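Ticket 327: left arm drops handled tools over tray
Cell: Lindirow, two-arm bench
Opened by: Nanami Iwasaki
Priority: normal
Status: monitoring

Left gripper closes on a sickle handle, lifts, then lets it slide before the tray. Right arm runs the same job without faults. Firmware is the stock Plurus build on both. Started in February after the finger pads were changed.

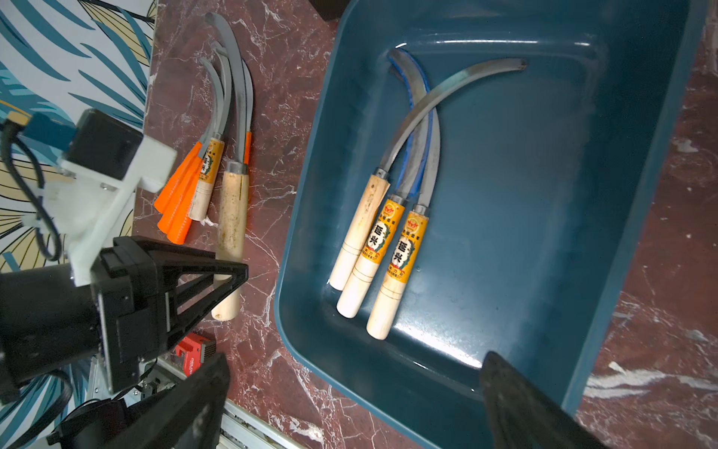
Sickles on the counter and in the tray, wrist camera

Checked the finger screws, all tight. Swapped the wrist cable for a spare, no change. Close force on the left was set to 217, on the right to 500. Someone had restored an old Kikuchi profile to the left arm only. Copied the right arm's values across and re-homed both. 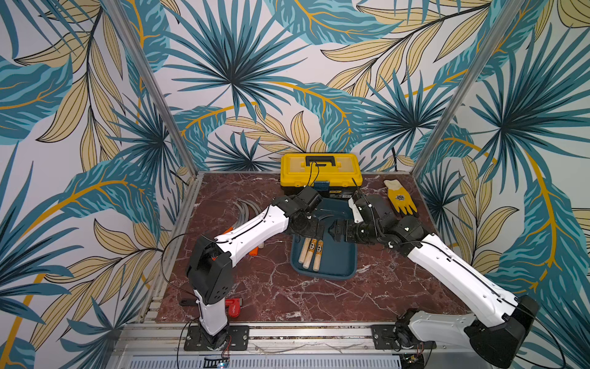
Category: Hardware / Grippers / Calibration

After the re-home, ran 8 picks on the left arm. One slip, on a bare wooden handle. Offset at the wrist was out by a little, so I redid the tool center point with the Enolby gauge. 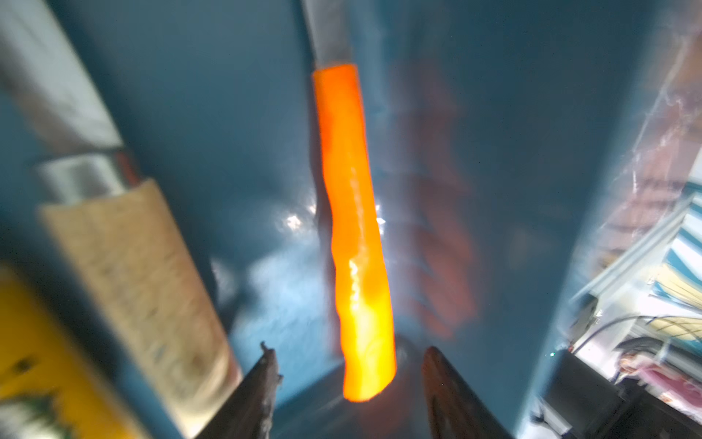 Next item is finger wear, which I want logged on this ticket and not a new one. Please check both fingers at every shift change and write down any chipping. The left finger has a rough edge and a jagged tip, while the right one is smoother and rounded at the top. Order a matched pair. Leave the ticket open until they are fitted and the left arm has done more than 500 picks.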